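Dernière mise à jour : dim. 8 février

Check-list sécurité, cellule bras de bureau (projet Listberg), avec mes commentaires
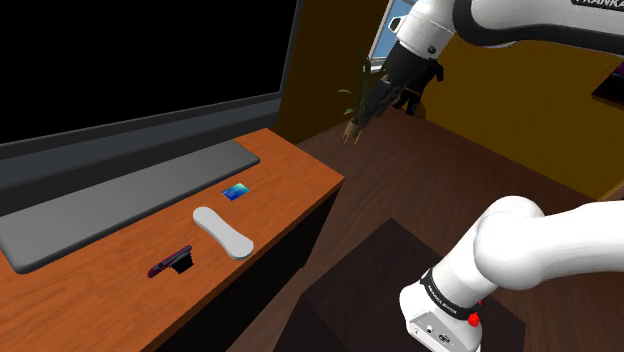
Contexte vite fait

Pour ceux qui n'étaient pas là : le Franka s'est mis en arrêt de protection en plein transfert, et la reprise est partie toute seule vers la dernière consigne au lieu d'attendre la validation. Aucun dégât, tout ça se passait dans la simulation, mais le même programme doit tourner chez Larkmont sur un vrai bras, alors je préfère râler maintenant ! J'ai repris la liste d'Archie Swanson point par point et j'ai mis mes remarques dessous.

1. Position d'attente de la pince
OK. Elle attend au-dessus du sol, bien à droite du bureau, et pas au-dessus des objets. Gardez ça, s'il vous plaît, même si quelqu'un trouve que le trajet est trop long (je sais qui).

2. Objets sur le bureau
OK. La carte bleue, l'objet blanc allongé et le petit truc rouge foncé et noir sont devant le pied gris de l'écran. Par contre la carte est à plat, donc difficile à pincer, et c'est justement sur elle que le bras a forcé. Limite de force à 40 N dans la config, je l'avais demandée plus basse. À revoir.

3. Volume interdit autour de l'écran
NON CONFORME. Le volume s'arrête au bord de la dalle et oublie complètement le pied ! J'ai ajouté 5 cm de marge de mon côté, mais ce n'est pas encore dans la branche commune.

4. Vitesse de reprise après défaut
NON CONFORME, et c'est le gros morceau. Vitesse réduite attendue : 250 mm/s maximum. Le journal montre que la reprise ignore cette limite et reprend la vitesse du programme. Il faut aussi vider la file de consignes à l'arrêt, sinon on recommence la même bêtise.

5. Délai avant réarmement
À VÉRIFIER. 2000 ms dans le fichier Pilluno, une autre valeur dans celui de Hepburn. Lequel est chargé au démarrage ? J'ai posé la question en octobre, je la repose gentiment.

6. Arrêt d'urgence
À VÉRIFIER sur le vrai bras. En simulation je coupe au clavier, ça marche à tous les coups, mais ça ne prouve rien pour le câblage. Test à faire bras immobile d'abord, puis en mouvement lent, avec une personne qui garde la main sur l'arrêt.

7. Zone au sol
OK pour la simulation. Chez Larkmont il faudra le marquage complet et rien qui traîne dans le rayon du bras : ni chaise, ni plante, ni sac à dos (oui, je vise encore quelqu'un).

8. Journal des défauts
OK avec réserve. Le défaut est bien enregistré, l'heure aussi, mais l'acquittement n'a pas de nom d'opérateur. Je voudrais ce champ obligatoire.

Reste à faire avant de relancer : points 3 et 4 corrigés et rejoués sur la même séquence, réponse sur le point 5. Archie, tu me redis pour la force de serrage ?

Contact : équipe Listberg | © Larkmont, tous droits réservés | Haut de page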